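Wirnia Hall Newsletter & Mailout Group
Minutes, March 6, 2024
Held in the side room, started late (key)

Present: Verena Wallner (chair), Damian Prantl (minutes), Kumarasinghe, four others, see sign-in sheet
Apologies: two, by text

1. Last minutes
Read, ok. One fix: the December mailout was posted on the Monday, not the Friday. Passed.

2. Autumn mailout, numbers
615 households on the list after the returns were taken out. Kumarasinghe has the new labels, printed and sorted by street. 40 go outside the postcode and need a stamp, rest are hand delivered. Pralosora Rd still has no one to walk it. Verena will ask next door.

3. Printing
Trondeo quote came in, ok with everyone. Single sheet, black on white, printed one side. They can fold for extra but we said no again, we'll do it by hand. Paper to be collected by Damian. Ask for 200 on top of the list for the front counter and the library.

4. Folding and sealing
Long one, this. Last time half the sheets were folded with the print inside and half with it outside, looked a mess. Agreed:
- fold once, print on the outside so the heading shows
- line up the corners before you press the crease, hold both sides
- glue stick only, no tape, no staples (staples jam the letterbox flaps, two complaints)
- thin line of glue along the open edge, not the corners
- label goes on last

Verena wants a clear table for it, no cups. White table is the right size and you can see glue on it striaght away. Wipe down after, we got a note from the Tuesday painters last time.

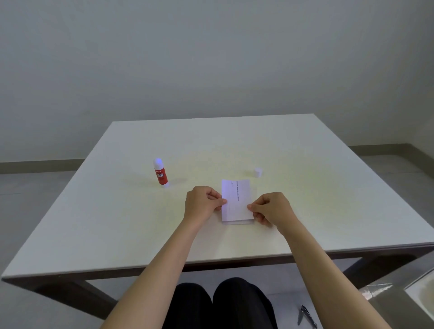
5. Supplies
Glue sticks: 6 to be bought, keep the receipt. Caps back on please, three dried out over summer and had to be binned. Rubber bands, have plenty. Label sheets, have plenty. Bone folder went missing in December, if you've got it at home bring it back. Ruler edge does the job in the meantime.

6. Folding day
Saturday morning, 9.30, side room. Tea after and in the kitchen only. Two people on folding, two on glue, one on labels, swap at half time as wrists get sore. Bundles by street, rubber band, name of the walker on the top one. Damian to do a roster and send it round by email, those without email get a call.

7. Content
Bus timetable change goes on the front. Plant swap notice needs a date or it gets dropped. Recipe held over, too long. Type size up a notch, a few people said they coudn't read the last one.

8. Other business
Window latch still broken, reported twice. Verena to ring council.
Chairs to be stacked against the back wall, not by the heater.

Actions
Verena: Pralosora Rd walker, council re latch
Damian: paper, roster, glue sticks
Kumarasinghe: labels, stamps

Next meeting same room, same time, date to be set once paper is in. Closed 8.20.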